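4. Door state and the hand-over between skills

4.1 Why the door is treated separately

The kitchen tasks in our set all share one awkward step. A door has to be opened, something has to be put in or taken out, and the door has to be closed again. In the first version of the software the whole sequence was one learned policy with a single network deciding every motion. It worked well enough on drawers. On the microwave it often reached for the plate while the door was still in the way, or began to push a door that was already shut.

We therefore split the sequence into short skills and put a small planner above them. The planner is called Warnik. It holds a list of skills (press release button, pull door, reach into cavity, retreat, push door, check) and a condition for starting and ending each one. The skills themselves run on Cleletti, our control layer, which takes target poses from the policy and turns them into joint commands. Neither part knows anything about images. All visual information comes through Mollah, the perception module, which gives an estimate of the door angle, a short list of items in the cavity, and a confidence value for both.

This section describes how the door angle is estimated, how the planner uses it, and where the estimate fails. The training of the individual skills was covered in Section 3.

4.2 Estimating the door angle

The appliance is placed on the table by hand before each session and is not fixed down, so its pose has to be found first. Mollah does this from the front panel. The two knobs and the two dark latch slots give four points which do not move with the door, and a fit to a stored model of the housing gives the pose. If fewer than three of the four points are found, the last good pose is kept and the confidence is lowered.

With the housing pose known, the hinge line is known as well, and the only unknown left is the angle. We tried three methods. The first fitted a plane to the outer face of the door using depth data. The face is glossy and the depth readings on it were poor, with holes that moved as the arm moved. The second trained a small network to regress the angle directly from the colour image. It was accurate in the middle of the range but tended to pull extreme angles towards the centre, which is the opposite of what the planner needs. The third, which we kept, looks for the free edge of the door. The latch hooks stand out from this edge and are easy to label, and two points on the edge are enough to fix the angle once the hinge line is given.

Training images for the edge detector were labelled at our Drukville site. There were 500 of them, taken with the door at many angles and with the arm in and out of view. Labels were drawn as a line along the free edge and a point at each visible hook. We did not label the inside of the door.

The angle is filtered over time with a simple constant-velocity model. When no skill is in contact with the door the velocity is set to zero and the filter gain is reduced. This removes most of the jitter that reflections on the door cause when the arm passes in front of the lamps.

4.3 Contents of the cavity

The item detector runs only when the door angle is above the reach threshold. Below it the view into the cavity is too narrow for the result to mean anything, and an early version that ran all the time filled the planner's memory with items that came and went. When the detector does run, it is given a crop of the cavity opening with the brightness raised. The inside of the microwave is much darker than the housing around it, and without this step the exposure is set by the white surfaces.

The list of items is kept in the coordinates of the housing, so it survives a small shift of the appliance on the table. An item is dropped from the list only when its place has been seen clearly and found empty. If the door or the arm hides the place, the item stays on the list and its age is increased. This rule is crude, but it stopped the most common planning error in our early runs, in which the planner took a hidden item for a removed one and moved on to closing the door.

Figure 5. The microwave with its door wide open to the left. In the second view the gripper is at the left and the door hides part of the opening.
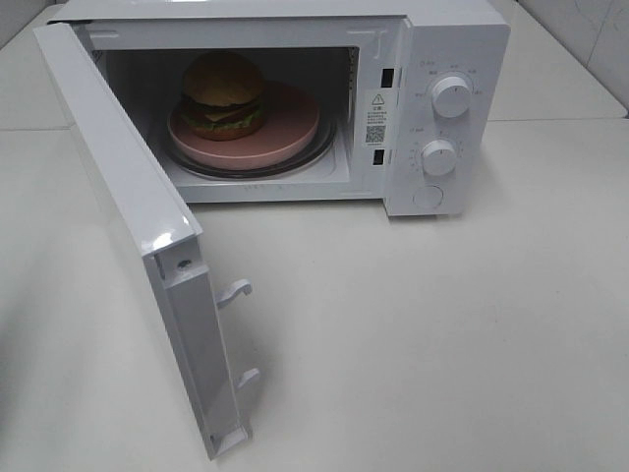
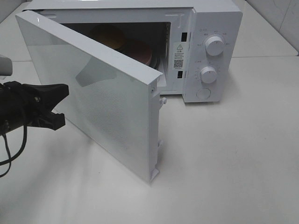 Could the planner work from the door angle alone, without the item list?

It could for opening and closing, where the angle decides everything, but any task that ends with an item inside or outside the cavity needs the list to know when it is finished.

4.4 Start and end conditions

Each skill has one start condition and one end condition, both written as short expressions over the values from Mollah and the joint state from Cleletti. The pull skill ends when the angle has passed the reach threshold and the gripper is open. The reach skill may start only if the angle has stayed above the same threshold for 500 ms. The push skill may start when the gripper is outside the swept volume of the door, which is computed from the hinge line and the door width.

The waiting time was added after a fault that took us some days to find. The door has a little spring in the hinge and swings back slightly after it is let go. The pull skill would end at the peak of the swing, the reach skill would start, and the door would drift back across the planned path. Raising the threshold did not help, as the arm could not pull the door much further from where it stood. Waiting for the angle to settle did.

For the swept volume we add a margin of 6 mm to the measured thickness of the door. Smaller margins led to light contact between the gripper cables and the door edge during the retreat. Larger ones made the planner refuse to push when the appliance had been placed towards the left of the table – the space there is tight, and the arm has only a few ways round the open door.

If a start condition does not come true before the time limit, the planner runs the check skill. This moves the arm back to a parking pose, clears the filter and takes a fresh estimate. The planner then picks the first skill in its list whose start condition holds, so it may go back a step. It may do this twice in one task. After that it stops and asks the operator for help.

4.5 Test procedure

The software was frozen in April 2021 and the tests were run on that version without further changes. Each trial began with the door closed or at an angle set by the operator, and the appliance was moved between trials. The task was given to the planner as a goal state, for example 'plate inside, door closed', and the planner chose the skills. We ran 79 trials on the microwave. For each trial we logged the estimated angle, the item list, the active skill, and every change of skill along with the condition that caused it.

The skill policies were trained on 40 demonstrations each and were the same in all trials. We did not retrain any of them when the planner settings were changed, so that differences between settings come from the hand-over and not from the motions.

4.6 Where the estimate fails

The logs show two main kinds of failure. The first is loss of the free edge. When the gripper is closed on the door, the fingers can cover both the edge and the hooks, and the filter then has to carry the angle from its last value. This is harmless for slow pulls. In fast pulls the estimate lags behind and the skill runs on for longer than it should. A simple remedy is to use the gripper pose as a second measurement of the angle while it holds the door, and the current version of Warnik accepts this input, though it was switched off in the tests reported here.

The second is confusion at small angles. A door that is shut but not latched looks almost the same as one that is latched, and the edge detector cannot separate the two. The push skill therefore ends on force and not on angle: it pushes until the measured force passes a set level and then holds briefly. The release button gives a further check, since pressing it on an unlatched door produces no movement of the angle, but this costs time and opens the door again when the latch was in fact closed. We use it only when the force reading is in doubt.

We also saw a small number of wrong item entries at the back of the cavity. Most were duplicates, with one object entered twice at slightly different depths after the arm had blocked the view. They did not change the outcome of a task unless the goal named a particular item. Merging entries that lie closer together than the radius of the smaller one removes nearly all of them when the logs are replayed, and this has been added to Mollah for the next round of tests in July.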